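Sorkodia Owners > Guides > Smoker Set-Up > Section 2

Search the guides
Go

Home Guides Recipes Game Day Menus Parts Contact

SECTION 2: FIRST BURN AND YOUR FIRST COOK

Okay, so your Sorkodia is out of the box, the legs are on and you've only got one or two screws left over (check Section 1 again, please!). Now comes the part I enjoy most - getting a fire in it. I've set up quite a few of these, mine and other people's, and I still get a kick out of that first bit of smoke.

Plan on an afternoon. I like a Wednesday, when there's no game on and no hungry crowd standing around asking when the ribs will be ready.

What you'll want nearby:
- a bag of hardwood pellets (I run Drasmont hickory, but any food-grade pellet works)
- the Zorneck meat probe and its clip
- an outdoor extension cord, heavy-duty, as short as you can get away with
- paper towels and a little cooking oil
- something cold to drink

CAUTION: Outdoors only. A garage with the door up is still a garage. Keep the smoker well clear of siding, railings and that patio umbrella you forgot was open.

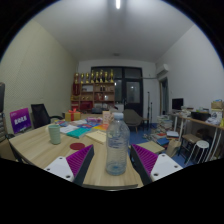

The ground matters too. If the smoker leans, grease runs to the wrong side and misses the bucket, and you'll be scrubbing the patio all summer. Put a level on the grate, check it both ways, and shim the feet until you're happy. Lock the casters when you're done.

First burn

1. Take everything out of the cooking chamber. Grates, drip tray, heat plate, the little bag of paperwork that somehow always ends up in there. Wipe the inside with a dry paper towel.

2. Look in the fire pot. It should be clean and empty, with the igniter rod poking in at the bottom. If the rod is pushed all the way back, stop and go see the igniter page in Section 1.

3. Put the heat plate, drip tray and grates back in that order. The drip tray slopes toward the bucket. I have put it in backward more than once, and I knew better both times.

4. Fill the hopper halfway. Check the pellets as they go in - if they're crumbly or swollen, they've gotten damp, and damp pellets jam the auger.

5. Plug in and turn the dial to PRIME. Hold the button until you hear pellets dropping into the fire pot, then let go. The first time takes a while because the auger tube is empty.

6. Turn the dial to START with the lid open. You'll get thick white smoke for a few minutes and it won't smell great. Let it clear before you close the lid. 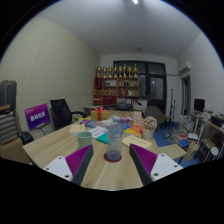 7. Close the lid and set the temperature to 400. Let it run there for a full hour. You're burning off factory oil, so no food in yet, not even a hot dog for the dog.

8. Turn the dial to SHUTDOWN and leave it plugged in until the fan quits by itself. Go watch an inning or two.

CAUTION: Never pull the plug to turn it off. The fan needs to finish, or the fire can creep back up the auger toward the hopper.

NOTE: If you live above 2000 feet, move the fan setting up to 2 before you start. Thin air makes for a lazy fire. The setting is in the menu under FAN, and it stays put after a power cut.

Pairing the Zorneck probe

1. Charge the probe in its clip until the light turns green.

2. Open the Zorneck app, tap ADD and hold the clip near the controller. It should find the smoker in under a minute.

3. Give the smoker a name. Mine's called Brisket Bowl. You can do better.

4. Push the probe into the thickest part of the meat, clear of any bone, up to the line on the stem.

Error 503 in the app means the service is busy. It has nothing to do with your fire, and the smoker keeps right on cooking. It tends to pop up on big game days when everybody and their uncle is checking a pork shoulder at once, so wait a bit and pull down to refresh. You can always read the temperature off the controller instead.

Your first real cook

Start with something forgiving! I always tell people chicken thighs or a pork shoulder, and please save the brisket until you know how your smoker behaves. Rub the meat the night before if you can. I use the Marquez sweet rub on pork and plain salt and pepper on nearly everything else.

1. Oil the grates lightly while they're cold.

2. Start up the same way as before, lid open until the smoke thins out, then lid closed.

3. Let the chamber settle at your cooking temperature before the meat goes on.
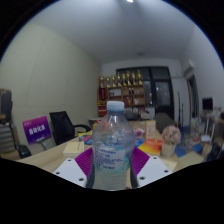
4. Leave the lid alone. I know, I know. Every peek dumps heat and stretches out the cook, and if you've promised people ribs by tip-off you can't spare it.

5. Check the hopper every couple of hours on a long cook. Pellets like to form a hollow in the middle, so push them down with a wooden spoon with the power on and your fingers out.

6. Rest the meat before you slice it. Wrapped in foil and an old towel inside a cooler, a pork shoulder stays hot well into the second half.

CAUTION: The lid handle stays cool but the lid doesn't. Keep gloves on a hook by the smoker.

Once everything is stone cold, empty the grease bucket and vacuum the ash out of the fire pot. Cleaning the chimney and swapping the igniter are both in Section 3.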